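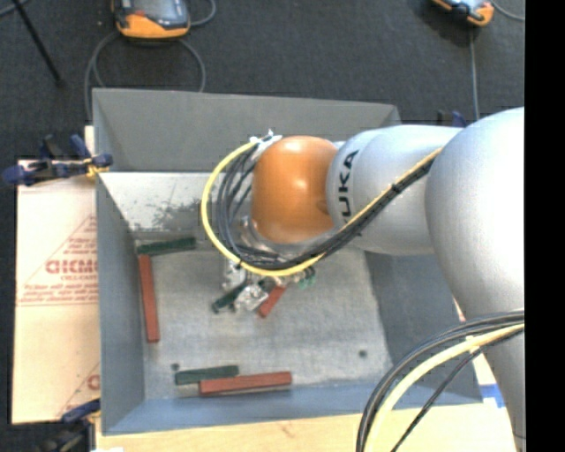
Recessed garage slab holds water after rain, is a self-leveler the right fix?

Posted by Lambros Lazaridis
August 23, 2019
Tagged: concrete, garage, drainage
2,918 views

Detached single garage, slab on grade, age unknown but the house is from the seventies. The back third of the floor sits lower than the rest. Water comes in under the overhead door in a hard rain, runs to the back wall and stays there for days. The low area is worst near the left corner, where a straightedge shows a gap of 9 mm.

What I have done so far:

Replaced the rubber seal on the bottom of the door. Less water gets in, but it still gets in.
Cleaned the slab with degreaser and a stiff brush, rinsed twice.
Taped plastic sheet to the floor in two places and left it overnight during a dry spell. No moisture under either one.

There is one crack running from the door to the middle of the floor. Hairline, both sides level, and it has not moved since I bought the place.

The store in Gratetstead stocks two products, Brurnoseo and Plernorness. Both bags say self-leveling. The Brurnoseo bag says interior use, covering required. The Plernorness bag says wear surface, vehicle traffic after curing. Plernorness costs almost twice as much per bag. I park a car in there and keep a drill press against the back wall.

Can I fill only the low third, or does the whole floor need to be done? And is there any point in doing it before the water at the door is dealt with?

Comments

Is the slab sealed or painted? – tollgate

No paint. Water dropped on it soaks in near the door. At the back it beads in a few spots. – Lambros Lazaridis

Hye-jin Son
Reputation 3,760

Deal with the door first. Filling the low spot moves the puddle, it does not remove it. If the back third comes up flush with the rest, the same quantity of water will spread out over the floor and find the next lowest point, probably along your crack.

For the door, check the ground outside before anything else. The apron should fall away from the threshold. If it is flat or falls toward the garage, a new seal will always leak under wind. A glued-down threshold strip on the inside of the door line handles light runoff. For heavier flow you need a channel drain across the opening, with somewhere for the water to go. A channel drain with no outlet is a long bucket.

On the product question, the bag has already answered it. A leveler marked "covering required" is an underlayment. It is meant to go under tile, vinyl or wood, and the surface will dust and break up under tires. Hot tires in particular pull at it. Use the one rated as a wear surface.

Filling only the low third is fine, with these conditions:

The places where water beads have something in the pores, either old sealer or oil. Leveler will not bond there. Grind those areas until a drop of water soaks in. Degreaser alone seldom gets there.

Do not feather a rigid cement product to nothing under a car. Most of them have a minimum thickness printed in the data sheet, and at the thin edge they flake. Find where the fill would reach that minimum, cut a shallow straight groove along that line, chip the low side down to the groove, and finish the fill against the shoulder.

Prime with the primer from the same manufacturer. Two coats if the first disappears right away. Let it dry to the stage the label describes before pouring.

Any joint in the slab has to be carried up through the fill. A hairline crack that has not moved can be filled, but expect it to show again. Where the fill crosses it, I would make a saw cut and use a flexible joint filler.

Measure the mixing water. Extra water makes it flow nicely and leaves a weak skin on top. Mix enough that the pour is continuous – a second batch poured against a half-set first batch leaves a ridge you will see forever.

One more thing. Self-leveling means level. If your slab was poured with a slope toward the door, a level fill at the back will meet it at a slight change of angle. That is harmless for parking. It may mean shimming two feet of the drill press.

Comments

Grinding concrete makes silica dust. Shroud, HEPA vacuum and a proper respirator, door open. – tollgate

Agreed, I should have put that in. – Hye-jin Son

The apron is flat. I put a level on it tonight. Looks like the drain comes first. – Lambros Lazaridis

briem_dave

I had the same thing at our old place out in Briem. Didn't pour anything. Drilled a hole through the slab at the low point, filled it with gravel, water went down it. Took an hour. Sold the house a few years later.

Comments

This depends entirely on the soil. In clay the hole fills up and stays full, and if the water table is high it can come back the other way. It also goes through any vapor barrier under the slab. – Hye-jin Son

It was sandy there. – briem_dave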